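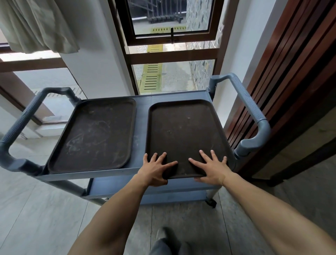

Last changed: April 16, 2019

How to load and push a two-shelf serving cart with trays

In our canteen we clear the tables with plastic carts and brown trays. Many new colleagues think this needs no explanation, but most broken plates I have seen were broken on the cart and not in the dishwashing room. I wrote these steps for the staff at Werkano, and later the team at the Vendton site asked for them also.

What you need

– one utility cart with two shelves and a raised lip
– two flat trays for the top shelf
– a damp cloth and a dry cloth
– one gray bin for the lower shelf

Step 1. Check the cart

Push the empty cart a short distance on the tiles. It should go straight and make little noise. If one wheel shakes, look for hair or string around the axle and pull it out with tweezers. Hold both handles and move them a little. When a handle turns in its joint, put the cart aside and write it on the repair list.

Step 2. Wipe the shelf and the trays

Crumbs under a tray make it rock. Wipe the top shelf first, also in the corners by the lip, then the bottom side of each tray, and dry everything. Our brown trays have many scratches and pale marks on the surface. Old scratches do not come out, please do not try with the steel sponge. For gray smudges, use a spoon of baking soda in 400 ml of warm water, leave it for 3 minutes and rinse.

A tray with a crack in the rim is different. It goes out of use the same day.

Step 3. Put the trays side by side

Set the first tray on the left half of the shelf and the second on the right half. Leave a narrow gap between them, so that your fingers can go in when you lift one out. Then lay both hands flat on the near rim of the tray and press lightly, first with one hand, then with the other. A tray that lies well does not move. If you feel it tip, a corner is standing on the lip – lift it and set it again.

Step 4. Load from the middle

Plates go in the center of the tray, in low piles. Cups stand around them. Cutlery should lie flat and all in one direction, with no knife looking over the rim. Load the left and the right tray in turns. If you fill only one side, the cart pulls to this side and your wrist will be tired before lunch is over.

Heavy things, for example water jugs, belong in the bin on the lower shelf. Do not put them on top, even for a short way.

Step 5. Push, do not pull

Stand behind one handle and keep both hands on it. Walk slowly over the grout lines and stop before every door sill. Outside, go around the drainage grates, or cross them straight and very slowly. Small wheels can catch in the slots when you come at an angle. In November, when the leaves are wet, we use only the inside corridor.

If a window by your parking place is tilted open, look how far it comes out before you lift a tray near it.

Step 6. Unload

Park the cart along the wall and take the trays off one after the other, with both hands under the rim. Empty the lower shelf last. Wipe the handles too, also between the ribs of the grip, where the grease likes to stay.

New trays can be ordered from the storeroom with form 452. Please write the size on the form, the last delivery was too long for the shelf and we had to send it back.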